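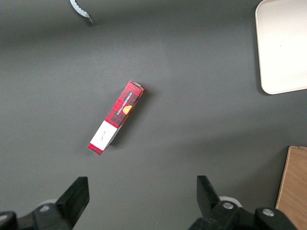
Two drawers, one tray, and I still can't decide where the shortbread lives

Narnarine Home Forum > Kitchens and Dining > Small Spaces and Storage

teacozy_corner
Posts: 308

Hello everybody, long-time reader of this board and only an occasional poster, but you were all so kind when I was fussing over my pantry shelves in May that I thought I'd bring you the next one.

I finally bought the little Fleury cabinet, the wooden one with two drawers and black handles. I'd been visiting it at the Zukness store in Monodport for most of the winter (the lady at the register had started saying hello to me like a neighbor) and when they put it out with the sale pieces I carried it home that same afternoon. It's a sweet thing. The grain on the top is lovely and I keep running my hand over it when I walk by.

The plan was a tea corner. Cabinet at the back, tray in front of it, the things we reach for sitting out where we can get at them and everything else shut away. In my head this took ten minutes. What has really happened is that I've been shuffling the same handful of things around for two evenings and I like it a little less each time!

The things in question are a box of vanilla shortbread in a red plaid package, a lemon, and a red bottle that doesn't stand anywhere I like the look of. I've got the whole lot out so you can see what I'm working with.

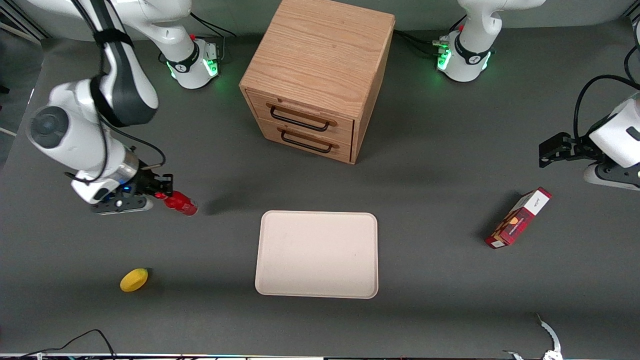 Cabinet at the back with both drawers shut, tray, fruit and shortbread box out on the gray.

So, questions for you wise people. Does the shortbread go in the drawer or on the tray? Does fruit belong anywhere near a drawer? And is it silly to use such a nice drawer for tea bags and string?

pantrymoth
Posts: 2,000

Oh, what a pretty cabinet, and congratulations on holding out for the sale. I have the taller one from the same line in my hallway and it's been a good steady piece of furniture, though the handles do like to catch the pocket of my cardigan.

My vote is firmly for the shortbread in the top drawer. Cookies that live out on a tray get eaten by people walking past, and I say that as the person walking past. In a drawer you at least have to make a decision. Put a folded dish towel down first so the crumbs land on something you can take out and shake, and keep the open end of the box toward the back.

Lemon on the tray, always. Tea bags in the bottom drawer, string too, and no it isn't silly. What else would you put in a drawer?

lemoncurdle
Posts: 129

I'm going to disagree with pantrymoth, with love. That plaid box is the most cheerful thing you've got there! If you have a pale tray and a pale wood cabinet on a gray surface, then something red is exactly what you want out in the open. I'd stand it up at the back corner of the tray with the writing facing the room and let it do its job.

Hiding a nice package in a drawer so that you can look at a bare tray makes no sense to me. We had this same argument at my house over a cocoa can and I won, and the can has been on the counter ever since and makes me happy every morning.

Also, for what it's worth, I'd go up to a bowlful of lemons. A single lemon looks like it's waiting for a bus.

pantrymoth
Posts: 2,000

A single lemon looks like a lemon for tonight's tea, which is how many some of us need. A bowlful for one household turns into a bowlful of hard little brown things by the end of the month, ask me how I know.

And I stand by the drawer. Cardboard soaks up everything near a kettle. Steam gets into the flaps and the shortbread goes soft, and soft shortbread is a sad business.

lemoncurdle
Posts: 129

Then move the kettle! (I'm teasing. Mostly. Ours is on the other side of the room and I've never had a soft cookie.)

gravyboat_blues
Posts: 419

Can I come at this from the furniture end? Everybody's talking about cookies, and I'm looking at the spacing. With a cabinet like that you want to leave enough room in front for the drawers to come all the way out without bumping into the tray. It sounds obvious, but I set up a coffee station for my sister with a gorgeous big tray pushed right up against the drawer fronts, and she had to pick up the tray, cups and all, every time she wanted a spoon. She was very polite about it for a month and then she moved the lot.

So open the lower drawer as far as it goes, put the tray down just past where it ends, and then decide whether you like how it looks. If the tray ends up too close to the front edge of your surface then you need a smaller tray, or you turn it the other way.

About the bottle: please stand it up before you go to bed. I don't care what's in it or how good the cap is. I've scrubbed enough sticky rings in my life.

teacozy_corner
Posts: 308

You're all wonderful, and I've been laughing at the bus stop lemon all through supper.

gravyboat, I went straight over and tried the drawer test and you've saved me from myself, my tray was too close when I first set it down. It has come forward a good bit now. And yes, I know about the bottle! I keep trying it lying down because standing up it looks so bossy next to the cabinet. Let me show you what I mean. 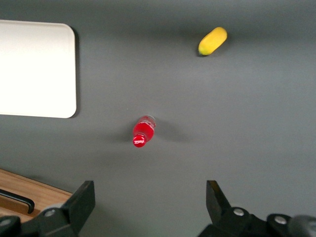 The red bottle on its side, with the yellow up toward the right.

It's a nice red, isn't it? I just can't find a spot where it doesn't look as though somebody put it down on the way to doing something else.

As for the shortbread, I tried it pantrymoth's way first. It does disappear nicely, but I missed it! Then I tried it lemoncurdle's way, standing up at the back of the tray, and it kept tipping when anyone leaned on the table, a tall thin box like that hasn't got much of a foot. So now I'm thinking it could lie flat on the tray, with the name side up.

buttondrawer
Posts: 129

Just popping in from the sewing board because I saw "two drawers" in the title and got excited. Have you thought about using the drawers by time of day? I did this with mine and it's the only system that's ever stuck. Top drawer is morning: tea bags, the good spoon, the sweetener my husband pretends he doesn't use. Bottom drawer is evening: napkins, matches, the cookies. Nobody in my family has ever managed to remember "dry goods on top, linens below" but they all know whether it's breakfast or not.

With your setup I'd put the shortbread in the evening drawer and keep the tray for the lemon and a small knife on a saucer. The bottle would go back in the kitchen cupboard. I know that isn't what you asked, but if you can't find a place for a thing, sometimes it doesn't want to be in that corner.

gravyboat_blues
Posts: 419

I like the morning and evening idea a lot. I'm less sure about keeping matches in with the cookies. Maybe I'm a worrier.

And I agree about the bottle going back to the cupboard.

lemoncurdle
Posts: 129

I don't agree about the bottle at all! You've got red in the box and red in the bottle, and if you put one at each side, the lemon gets to be the bright spot somewhere between. Take one of the reds away and the other looks like an accident. Please at least try it before you banish the poor thing.

pantrymoth
Posts: 2,000

Try it, by all means, and then put the cookies in the drawer.

teacozy_corner
Posts: 308

All right, I had another go with a cup of tea in one hand, and I did what lemoncurdle said about the reds. Bottle over to the left, plaid box over to the right and turned at a bit of an angle, tray at the front with plenty of room for the drawers, and the lemon down on the left side too where I can reach it. I haven't put anything away properly yet, this is only me seeing how the colors sit together.
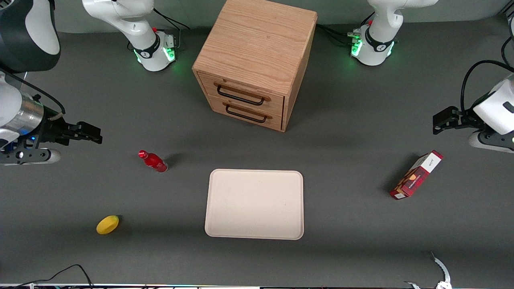 I have to say I like it more than I thought I would, and the wood looks warmer with the reds out there on either side of it. My husband came through, looked at it for a good long time and asked if he could have a piece of shortbread, so pantrymoth may have a point about people walking past.

What I think I'll do is borrow a bit from everybody. Tea bags and string up top for mornings, napkins and the spare box of shortbread down below (there is a spare box, I didn't mention it because I knew what you'd say), and the one we're eating flat on the tray. The bottle I'm leaving out for a week, standing up at bedtime like a good girl, and if I still find it bossy it can go back to the cupboard as buttondrawer says.

One more small question while I have you. Does anybody line their drawers? The insides of mine are bare wood and I'd hate to get tea dust worked into the corners. I saw some paper with little ferns on it at Zukness but it was the sticky kind, and I'm nervous of the sticky kind.

buttondrawer
Posts: 129

Don't use the sticky kind! I spent a whole rainy weekend with a hair dryer and a butter knife getting it out of my grandmother's dresser. Plain wrapping paper cut to size, and a dab of double-sided tape in the front corners if it slides. Change it whenever it looks tired.

gravyboat_blues
Posts: 419

Felt in mine. It's quiet and the spoons don't rattle. Harder to get crumbs out of though, so maybe felt on top and paper on the bottom where the shortbread is.

pantrymoth
Posts: 2,000

Dish towel. I said dish towel at the beginning and I'm still saying it. And I'd like it noted that the spare box is going in a drawer.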